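In Defence of the Folded Towel

The Moscombe Residents' Association has received more correspondence on the subject of towels than on the lift, the boiler and the bicycle store combined. The question before the house is whether the linen room should go on folding the 534 towels in its care, or whether they should be rolled and placed in baskets, as has been the practice at Brondance since October. Members have been invited to submit their views in writing. What follows is mine, and it does not bind the Association.

The case for rolling has been put ably by Mr Hendrik Msimang. A rolled towel takes less skill to produce, it can be drawn from a basket without disturbing its neighbours, and it makes no demands on shelving. Mr Msimang reports that new staff at Brondance learn the method in a single morning. I accept all of this. I would only observe that the linen room at Moscombe already has shelves, and that they were built to take a folded towel laid flat.

Folding is often spoken of as though it were a matter of appearance. I believe its chief merit is that it obliges a person to look at the cloth. A towel that is spread out, smoothed and brought corner to corner will show a pulled thread, a thin patch or a stain that has survived the wash. Mrs Busisiwe Coetzee, who managed the laundry at Kirnorley for nine years, withdrew 40 towels in her last year there, and she has told the Association that most of the faults came to light at the folding table.
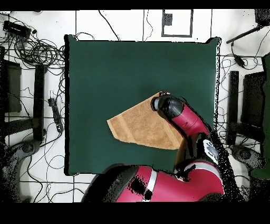 The corners deserve particular attention. Terry cloth does not behave as a sheet does. It is thick, it drags against itself, and after repeated laundering the woven band near the end tends to shrink more than the pile on either side. The edges then refuse to meet, and a towel folded in haste comes out wider at one end than the other. The remedy is simple enough: take hold of the corner itself, draw it level, and only then press the fold. Those who object that this is slow should compare it with the time spent straightening a leaning stack.

There is also the matter of the surface. Ms Kgomotso Cele has proposed that the folding table be left bare for ease of cleaning. I would ask her to reconsider. A cloth covering gives a little grip, so that the lower layer stays where it is put while the upper one is brought across – a small convenience, but one repeated many times in a shift. A plain covering in a dark colour has the further advantage of showing lint, which can then be brushed away.

I do not suggest that every household should adopt the same standard. In my own home the hand towels are rolled, and no harm has come of it. A shared linen room is a different case. Its contents pass through many hands, and residents are entitled to find them sound as well as clean.

Written views should reach the secretary before the general meeting in May 2026.

Marietjie Steyn
Moscombe Residents' Association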